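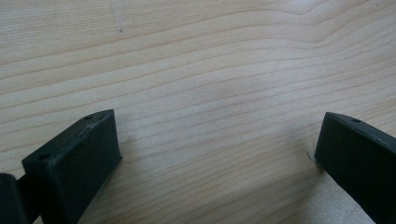

Refinishing a Light Wood Tabletop with Hardwax Oil

Applies to: interior tables, desks and shelves in pine, spruce, maple, birch or ash
Skill level: moderate
Working time: one day, plus curing

This procedure covers removing a worn clear finish from a pale wood top and replacing it with two thin coats of hardwax oil. It is written for solid wood. Veneered tops can be treated the same way with the changes listed under Veneer. Printed laminate cannot be sanded or oiled and is outside the scope of this page.

Identify the surface first

Look at the end of the board. On solid wood, the growth rings on the end line up with the grain on the face. On veneer, a thin face layer ends at a glue line, and the core below it has a different structure. On laminate, the pattern stops at the edge or is covered by an edge strip. If the underside is unfinished, compare it with the top.

Next, identify the old finish. Put a few drops of denatured alcohol on a hidden spot and wait one minute. Shellac softens and turns sticky. If nothing happens, repeat with lacquer thinner on a fresh spot. Lacquer softens. Varnish and polyurethane may wrinkle or stay as they are. Wax will smear under mineral spirits and leave a yellow or brown trace on a white cloth. Wax must be removed completely before any sanding, or the paper will load up and push wax into the pores.

If the finish is old paint or a coating of unknown age, test for lead before going further.

Materials

Hardwax oil, clear or "raw" tint. The tests behind this page used Zorow 3194, satin.
Mineral spirits
Sanding discs or sheets: 100, 120, 150 and 180 grit
White non-woven pad
Lint-free cotton cloths
Random orbit sander with dust extraction
Sanding block with a cork or firm felt face
Raking light (any bright lamp that can be set low)
Nitrile gloves, safety glasses, dust mask
Metal can with lid, filled with water, for used cloths

Clear oil will darken pale wood and shift it toward amber. The change is close to what you see when you wipe the bare wood with mineral spirits. If you want the top to stay near its sanded color, use a tint that contains a small amount of white pigment. Skanlow and Rivadeneira both sell one. Stir pigmented oil from the bottom of the can every few minutes while working.

Step 1. Clean

Wipe the top with mineral spirits, turning the cloth often. Let it dry with the windows open. Remove hardware and mask anything that stays on.

Step 2. Flatten and strip

Start with 100 grit. Do not start coarser on pine or spruce. The pale early growth is much softer than the darker bands, and coarse paper on a soft backing pad cuts it faster, leaving ridges you can feel with a fingertip. Use a firm pad on the sander, keep it flat, and let its own weight do the work.

Move at a slow, steady pace along the length of the board and overlap each pass by half a disc. Stay off the edges until the field is clean. Old finish shows up as shiny patches under the raking light.

Replace discs early. A worn disc polishes the surface, and polished areas take less oil.

Step 3. Work through the grits

Sand with 120, then 150. Vacuum between grits so that loose grains from the previous disc do not leave swirls. Pencil a light grid over the top before each grit and sand until the lines are gone.

Finish by hand with 150 on the block, with the grain. On flat-sawn boards the grain arches and dips across the face, and it is not possible to follow every curve. Sand parallel to the long edge of the board. Straight strokes at a small angle to curved grain are not visible after oiling at this grit.

Stop at 150 for softwoods and 180 for maple. Finer sanding closes the surface and reduces penetration.

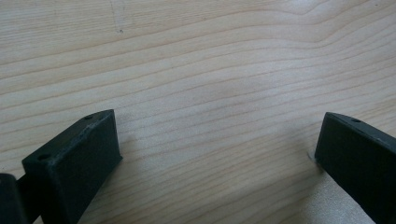

Step 4. Raise the grain (optional)

Wipe the top with a cloth wrung out in clean water. Allow it to dry fully, then knock back the raised fibers with two light hand passes of the final grit. This is worth doing on kitchen tables and desks. Skip it on veneer.

Step 5. First coat

Room and wood should be at the same temperature. Stir the oil; do not shake it. Put a small amount on the white pad and work it into one section at a time, first across the grain and then with it. The film should be thin enough that no wet line forms behind the pad.

A top of 50 square feet is the upper limit for one person working alone. On anything larger -- a conference table, for example -- one person should apply while a second wipes.

After the open time printed on the can, wipe off everything that has not soaked in. The surface should feel barely damp. Excess oil left on the wood dries as glossy, rubbery spots that have to be scraped.

Put used pads and cloths in the water can at once. Cloths with drying oil on them can heat up and ignite without a flame. This applies to one cloth as much as to a pile.

Step 6. Second coat

Wait overnight, or longer in a cold or humid room. Rub lightly with a clean white pad to remove nibs and wipe off the dust. Apply the second coat the same way with less oil. Do not add a third coat. It adds gloss and very little protection.

Step 7. Curing

Light use is possible after 3 days. Keep water, rubber feet and tablecloths off the top for two weeks. Coverings trap solvent and leave marks.

Veneer

Skip 100 grit and the orbital sander. Remove the old finish with a chemical stripper and a plastic scraper, rinse as the stripper label directs, and hand sand with 180 only. If the color of the core starts to show at an edge, stop there. It cannot be reversed.

Faults

Blotches on pine: uneven absorption. Resand to 150 and use a pigmented oil.

Sticky after 24 hours: too much oil. Scrub with a pad and a little fresh oil, then wipe dry.

White rings: moisture before full cure. Leave for a week. If still present, rub with a pad and a thin spot coat.

Swirl marks: dust between grits or a worn disc. Return to 120.

Revision notes

October: grit limit for maple changed from 150 to 180 after test panels by Consuelo Ortuño. The Zirnero felt block, part 248, is discontinued; any firm felt block will do.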